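About us

Hi, I'm Menaka! I started Clusus with Capucine Rey in a rented unit in Drirkstead, and what we do all day is teach robot arms to do fiddly things with their fingers. No long programs – one of us shows the arm the job, either by taking hold of it and moving it through the steps or by driving it by remote control from across the room, and then we do it again. And again. (Our record for a single task is 241 tries, and yes, that one was a light switch.)

We work mostly with stuff you'd find in a toy box or a hardware store. Buttons, switches, pipe fittings, gears, and bricks, lots and lots of bricks. They're cheap, they come in every color, and a gripper has to be really careful to pick one up off the studs without taking its neighbors along.

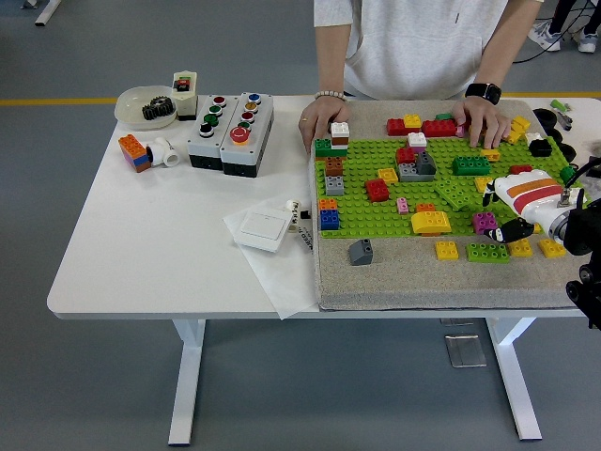

The brick table, with the arm reaching in from the right.

Capucine runs the teaching side and I look after the arms, though we swap whenever someone's wrists get tired. Our first customer was Pedlow, a small packing shop that wanted an arm to sort odd-shaped parts into trays, and they're still with us – hi, folks!

We also run a hands-on class every March for people who have never touched a robot. It lasts 2 days, there's room for 40, and you'll be driving an arm yourself before lunch. Come say hello, the kettle's usually on!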